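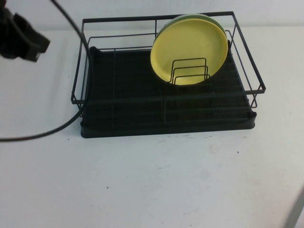 停止ボタンを押してから腕が止まるまでが長すぎる、とSiriporn Thammasiriさんから前回の打ち合わせで指摘を受けた。皿が割れたことより、そちらを先に報告してほしいとのことだったので、本報告は停止の遅れから書く。

Verent助成 食器配置課題 進捗報告
提出日 18/5/20
作成 Jianhua Zeng

1. 停止の遅れ
皿をラックに立てる動作の途中で、グリッパーがワイヤーの縁に接触し、そのまま下向きに押し続けた。操作していたTonantzin Varelaが停止ボタンを押したが、腕が止まるまでに2秒かかった。この間に皿が1枚割れ、ラックの縁がゆがんだ。けが人はない。
記録を確認したところ、停止信号は制御側にすぐ届いていた。遅れは、動作指令をまとめて送る中継プログラム(Murkier)の側で生じている。送信待ちの指令が残っていると、それを出し切ってから停止を処理する作りになっていた。導入時の点検では腕が静止した状態でしか停止を試しておらず、この問題を見つけられなかった。点検手順の不備であり、当方の責任である。

2. 接触を検知できなかった件
力の上限値は設定していたが、手首の力覚の値が途切れると直前の値を使い続ける仕様だった。接触の前後で値の途切れが3回あった。原因はケーブルのコネクタの緩みと見ているが、再現試験では同じ症状がまだ出ていない。断定はできない。

3. 対応済みの事項
停止信号は中継プログラムを通さず、制御装置に直接入れる配線に変更した。動作中の停止試験を30回行い、すべて規定の時間内に止まった。試験はLeobardo Tlapaleが担当し、記録は別添とした。
力覚の値が途切れた場合は、その時点で動作を中断するように改めた。その結果、不要な中断が増え、作業の速度は落ちている。
ラックは同じ型のものに交換した。ケーブルの固定位置も見直した。

4. 未対応の事項
コネクタの交換品はGrelenに発注したが、納期の回答が来ていない。届くまでは腕の速度を下げて運転し、作業中は停止ボタンの前に必ず一人を置く。
中継プログラムの修正はAzucena Zamudioが進めている。配線の変更により停止には影響しなくなったが、指令が溜まる問題自体は残っている。

5. 計画への影響
事故までに取得した動作記録は1,405件である。力覚の値が途切れている記録は評価から外すため、使える件数はこれより減る。選別が終わり次第、確定した数を報告する。
深皿を加えた試験は延期し、11月の開始としたい。予算総額の変更は求めないが、コネクタと配線の費用を消耗品費から充てることについて承認をお願いする。

別添 停止試験記録、配線変更図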